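Local Economy & Public Money > Pensions and Bonds
Thread: Warngate retirement fund wants to lend to local business

millrace_dan
Original poster

The city employees' retirement fund put out its November packet and there is a proposal in it that I think deserves more attention than it is getting. The board wants to set aside 7 percent of the fund for direct loans to companies in Warngate and the towns next to it. Right now the fund is in the usual mix of index funds, government bonds and some real estate. None of it is picked by anyone in the building.

The argument in the packet goes like this. Banks have pulled back from lending to mid-size employers here, the fund needs better income than it gets on bonds, and the people whose pensions are in it live in the same place as the companies that want the money. An outside manager called Sarkar would handle the lending for a fee. The first borrower named is Prekido, which wants to expand at the old Gakudura site.

I have 13 years in the plan. I like the idea of the money doing something here. I do not like that the section on what happens if a borrower stops paying is shorter than the section on the logo. Anyone else read it?

parallax_view

Read it. I'm against it, and I say that as somebody who would like to see the Gakudura site used for something.

A pension fund has one job. If a loan to Prekido is a good loan at the rate offered, a bank or a private credit fund would make it. If they won't, the rate is too low for the risk. There is no third category of loan that is good for us and bad for everybody else.

tollhouse

That's too simple. Banks turn down perfectly sound loans all the time for reasons that have nothing to do with the borrower. The branch here lost its own lending desk when it was bought, and now anything over a small amount goes to an office three states away where they have a formula. My brother-in-law's machine shop never missed a payment and got its credit line cut anyway.

A lender who can drive over and look at the place knows something the formula doesn't. That is worth money, and there's no rule saying a retirement fund can't be the one to earn it.

parallax_view

Sure, but the fund isn't driving over and looking at the place. Sarkar is, and Sarkar gets paid on the amount lent out, page 22 of the packet. They are paid to lend. They are not paid to get it back.

tollhouse

Fair point on the fee. I'd missed that it was on the amount lent. I still think the idea is sound and the contract is bad, and you can fix a contract.

quarter_past

Can somebody explain to me why the fund can't just buy the city's own bonds if the point is to help the city? Those at least have the taxing power behind them.

millrace_dan
Original poster

Two reasons, as far as I understand it. City bonds pay less because the interest is tax free for ordinary buyers, and a pension fund doesn't pay tax anyway, so it would be accepting the low rate and getting nothing for it. The other reason is that if the city gets in trouble, the city's contribution to the fund is at risk at the same moment as the bonds. You'd be hit twice.

parallax_view

And that second reason applies to this plan too. If the local economy goes bad, tax receipts fall, the city is tempted to skip its contribution, and the local loans go sour, all in the same year. You want pension money to be somewhere else when your own town has a bad year.

tollhouse

With 93 percent of it somewhere else, it is somewhere else.

parallax_view

7 percent this time. Read the last paragraph of the proposal. The board can raise the share later without going back to the members.

bluff_street

Retired from the water department, so this is my check you're all discussing. I went to the meeting.

Hannelore Wegener spoke for the board and she was better prepared than I expected. She said straight out that the fund would lose money on some of these loans and that the question was whether the interest on the others made up for it. I appreciated that. The previous people up there would have told us nothing could go wrong.

What she could not answer was who values the loans. An index fund has a price every day. A loan to Prekido has whatever price Sarkar writes down. She said there would be a review by an outside firm once a year. I asked which firm and she said they had not picked one.

quarter_past

Why does the valuation matter if they are just going to hold the loan until it's paid off?

bluff_street

Because the city's contribution each year is set from what the fund is supposed to be worth. If the loans are written down at full value when they shouldn't be, the fund looks healthier than it is and the city pays in less. Then some later council gets the bill. We had a version of this with the real estate holdings, where an office building sat on the books at its purchase price long after half the tenants had gone.

millrace_dan
Original poster

I remember that one. It took them forever to admit it.

For what it's worth I wrote to the board to ask about the default section. The reply says loans will be secured against buildings and equipment. I'll paste the sentence that matters: "In each case the fund would hold a first claim on the financed assets." So the fund is at the front of the line, ahead of the other lenders.

sidewinder_k

First claim on what, though. I did equipment finance before I moved into accounting, and people put far too much faith in collateral. A building at Gakudura is worth what the next tenant will pay, and the place stood empty for years. Equipment is worse. Anything general purpose sells for a fair part of what was paid. Anything set up for one customer's product sells for very little, and you pay to have it taken out.

If I were a member I would want to see three things before this goes ahead. The fee should be tied to money repaid. There should be a limit on any single borrower, and I can't find one in the packet. And the person doing the valuation should be hired by the members' side and not by the manager.

tollhouse

I could live with all of that. I'd vote for it with those in.

parallax_view

I couldn't, but it would be a less bad plan.

I want to go back to something tollhouse said, that a local lender knows things. A local lender also knows people. It is very hard to call a loan on a company that employs 100 of your neighbors, some of whose spouses are in the plan. A bank three states away will do it in an afternoon. That's ugly, but it is also why the bank gets its money back.

tollhouse

Or the bank calls a loan it should have carried for six more months and everyone loses, including the bank. I have seen that happen too. Patience is part of what a pension fund can offer. It doesn't have depositors who can walk out the door with their money.

quarter_past

Is there any number for jobs? Everybody keeps saying jobs.

millrace_dan
Original poster

The packet says 500 over the life of the program, with no table behind it. I wouldn't put any weight on it. The fund isn't supposed to be counting jobs in any case, it's supposed to be counting returns.

bluff_street

Agreed. If the council wants to spend money on jobs it has a budget for that, and we get to vote on the people who write the budget. I don't get much of a vote on the pension board. Two member seats and the rest appointed.

sidewinder_k

Since I was the one going on about equipment, a bit more on that. When a lender looks at a shop, the easy part is the list of what's on the floor. Lathes, mills, forklifts, there are auction records for all of it. The hard part is everything built in-house or put together from printed and machined parts. It may be the most useful thing in the building to the people who made it, and a lender will usually put it down at next to nothing. 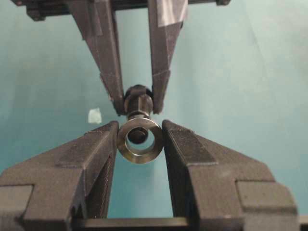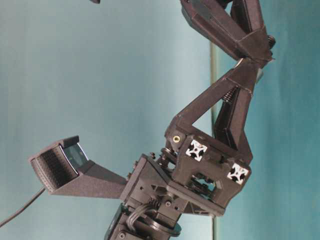
So when the board says "secured against buildings and equipment," ask them what share of the loan is covered by things with an auction price. I'd want that as a line in every report, loan by loan. If Sarkar is any good they already have it in a spreadsheet. If they say it can't be disclosed for commercial reasons, I'd take that as a no.

parallax_view

That's a useful question and I'm going to steal it for the next meeting, with credit.

tollhouse

Also ask about the interest rate, fixed or floating. The packet says "market terms" and leaves it there. With a floating rate the fund does fine when rates go up, until the borrower can't cover the payments. Fixed is easier on the company but then we carry the rate risk for the whole term.

millrace_dan
Original poster

Good, adding both. My list so far is the fee, the single-borrower limit, who hires the valuer, the auction-price share, and fixed or floating. Written questions have to be in by 5 p.m. the day before the meeting or they don't get read out. If you are a member, send your own as well, even if it's the same ones.

quarter_past

I'm not a member, only a taxpayer. Can I send one?

bluff_street

You can. They have to accept it from any resident. They put the resident ones at the end, so plan on staying late – the last meeting ran past 10 and the coffee was gone by 8.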